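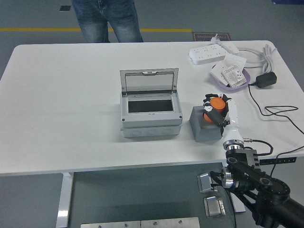
主题：回复：[Soler 用户列表] 透明翻盖插座盒，选型和装法

列表各位好：

上周三有人问带翻盖的浅灰色塑料插座盒怎么选，我手头正好在用这一类，把记下来的东西整理一下发上来。先引原信，再逐条回。

> 我们 Prarkora 的工作间要换一批插座盒，盖子想要透明的，不掀开也能看见里面插没插东西。
> 现在的旧盒子有两个问题，一是盖子合上会压住插头尾部的线，二是侧面开孔太少，线只能从一个方向进。
> 预算每只不超过 111 元，先买 5 只试用。请问有没有推荐，另外敲落孔要不要提前全部敲开？

一、盖子

透明盖分两种，一种整片透明，一种是灰色塑料边框中间嵌透明板。建议买带边框的，铰链吃力的地方在边框上，整片透明的那种用久了容易从铰链根部裂。买之前把盖子掀到底试一下，看能不能自己立住。立不住的盖子，插拔时得腾出一只手扶着，很不方便。

二、盖子压线

这要看盒子内部深度和插头长度。直出线的插头尾部长，盖子合上最容易顶住。量的时候把插头插到底，从插座面量到线开始能弯的位置，再加一点余量，拿这个数去对盒子的净深。产品页上写的多半是外形高度，不能直接用。Undix 的资料里两个尺寸都有，Grarnum 的只有外形，要写信去问。

三、敲落孔

不要提前全敲开。用哪个敲哪个，没用到的留着，不然进灰。敲的时候从外往里，用平口螺丝刀抵住边缘轻敲，别对着正中间砸，薄壁会跟着裂。敲完把毛边刮干净，再装护线圈。护线圈按线的外径买，松了等于没装。

四、试装

定下来以前先在桌上摆一遍。盒子、插头、排插、墙面插座面板都放在一张桌子上，插头一个一个插进去看，旁边留出放盖板和包装盒的地方。小零件找个浅托盘装着，螺丝单独放。这一步全程不接电。

五、价格

我这边零售价 100 元左右一只，不含护线圈和螺丝。你们的预算够用，但余量不大，运费要先问清楚。线长也一起算好，我们从配电箱到最远一只盒子留了 600 厘米，走线槽拐了两个弯，刚好。

另外，盖子前沿那个小卡扣是易损件，下单时问一句能不能单独配。
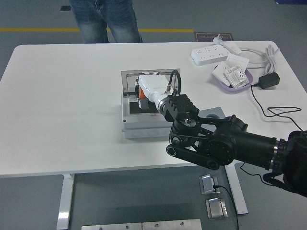 Prarkora 工作间回复：谢谢，深度这一条我们确实没想到，之前一直按外形高度比的。今天量了一下，我们的插头是直出线，旧盒子净深不够，难怪合不上。再问两点：盒子如果平放在台面上用，不固定，拔插头的时候会不会整个带起来？还有橙色的插座芯和白色的除了颜色有没有区别？

先答第一点。会带起来，塑料盒本身轻，插座又紧，单手拔基本都会动。长期用还是要固定，底板打螺丝，孔位按随盒的图纸来。临时用就一手按住盒体一手拔，别拽线。

第二点，颜色各家用法不一样，有的拿来区分回路，有的只是配色。以插座芯上标的额定电流为准，型号发到列表里，我可以帮着对一下资料。

Soler 用户列表
退订请发空信到列表管理地址，主题写“退订”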